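Home | Reviews | Arms | Grippers | Cameras | Forum | Contact

Suvon multi-finger gripper, tested on mixed objects

We ran the Suvon gripper for most of July on our KUKA arm, swapping it in for the Boström two-jaw that we have used on every bin picking job so far. The Boström is simple and hard to break. It is also poor at anything curved, and that was the reason for the trial.

Mounting took a morning. The adapter plate fit the first time, but the cables on the Suvon are longer than they need to be and you have to decide where the slack goes. We ran ours in a loop around the last joint. Check it through the full range of the wrist before you run at speed. Eskil Hägglund did the wiring and his only complaint was with the connector, which is small and easy to put in crooked.

The control software is called Olisar and comes with the gripper. It has a preset for pinch and one for a full wrap, and you can save your own. Setting finger force is easy. Setting finger speed is buried three menus down, and the value goes back to the default after a restart. We reported this and were told a fix is planned.

For the test itself we did 3,709 grasps over the month, all from a gray bin with the same kind of loose household things in it: a scoop, a plastic cup, an open box, an eggplant. The bin was clamped to the table so that a bad reach would not push it along. 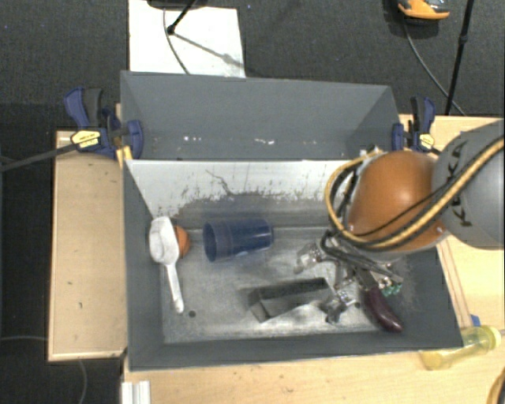
Sverre Vik disagreed with the choice of objects when he read a draft of this. He said a cup and a scoop are fair, but most people buying at this price are picking packaged parts, and a two-jaw with good pads would do that work for a lot less money. He would have liked to see flat boxes, taped shut, stacked close together.

We did try closed boxes for one afternoon, 200 grasps. The Suvon was slower than the Boström there and no more reliable, so on that point he is right.

On curved items the Suvon was clearly better. It failed on 569 of the 3,709 grasps, and most of those were thin handles lying flat against the floor of the bin. The fingertips are too thick to get under them. Corners are also a problem. The fingers need room to open, and close to a wall the planner often gave up and chose something else.

Wear was light. One fingertip pad came loose on a Tuesday and was glued back. The manual asks for a check of the joints every 3,000 cycles. It took us half an hour with the gripper off the arm.

Good: grip on round and odd shapes, easy force setting, solid mount.

Bad: speed setting resets, thick fingertips, too much cable.

We are keeping it for mixed bins. The Boström goes back on for boxes.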